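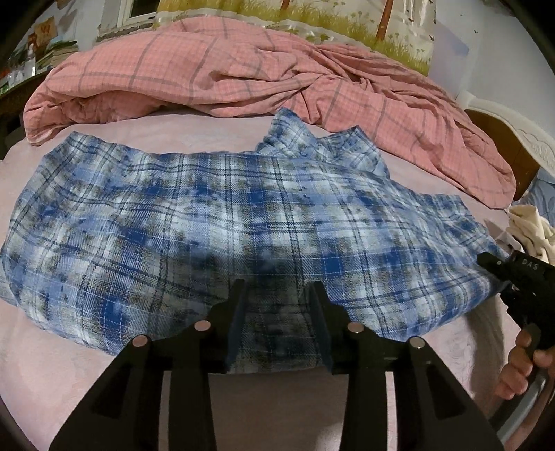
*Plaid shirt, pink sheet.*

**Skinham clothing swap: the numbers are in**

The spring swap took in 2,355 items and sent home 13 fewer than that, so the town has once again traded closets with itself. Most of the leftovers were neckties. One was a single ski glove, which also attended last year.

Shirts went fastest. Coats were slow, it being June, although one household left with four of them and a look of great foresight.

The next swap is in August at the Yule Street hall. We have room for some 3,000 pieces if the folding tables hold up. Please wash things first and check the pockets. This time we found a dental appointment card, two grocery lists and half a granola bar, and the granola bar is still at the front desk if you miss it.

Hangers are welcome in any quantity under a carload. Bags can be dropped off the evening before, at the side door, between five and eight.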